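The Great Table Clear-Out

I have a confession, and my mother already knows it, so I may as well tell the rest of you. For most of last year I couldn't have told you what colour my table was. I eat at it, work at it and wrap presents on it very badly, and somewhere along the way it turned into the place where everything I own comes to have a lie down.

So in July I rang Lavanya Sastry, who sorts out other people's desks for a living, and asked her what I should do. I was hoping she'd tell me to buy something (I love being told to buy something). She told me to take everything off, all of it, and put back only what I'd reached for that day.

Well! It took me a whole evening and two pots of tea. I found 147 bits and bobs, and yes, I wrote them down, because Lavanya makes all her clients do a list. Five of them were pens that worked. More than 100 went straight into a box in the hall, and I've only been back to that box once, for the sticky tape.

What surprised me was how much I liked the bare surface afterwards. A white table is a bit unforgiving, it shows every crumb and it throws the light back at you, but put three or four things on it with space between them and it looks as if a much calmer person lives in your house.

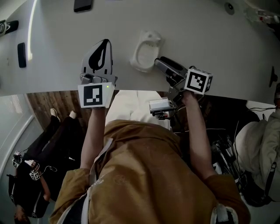
The phone was my big worry. I'm a terrible one for picking it up, so Lavanya's rule is that it goes face down and as far across the table as my arm will stretch. I grumbled about this for a week. Then I read an entire book chapter over breakfast and had to ring her up and apologise.

Little stands and holders are the other thing I've gone soft on. I used to think they were clutter pretending to be tidiness, but my friend Samira Atallah swears by a plain plastic one, the sort you'd take for a soap dish, and she keeps her earrings in it while she types. Mine holds my keys on a good day. On a bad day it holds a biscuit.

Small black things are my downfall, though. Chargers, remotes, cases for goodness knows what, they all look the same to me from the doorway! Samira says to give each one its own patch of table and leave a hand's width round it, and I'm trying, I really am. There's still one charger I can't match to anything in the flat, and I've moved it from one end of the table to the other since the summer. Lavanya wants it in the box by New Year. We'll see.

Contact the magazine | © Trurnemari | Back to top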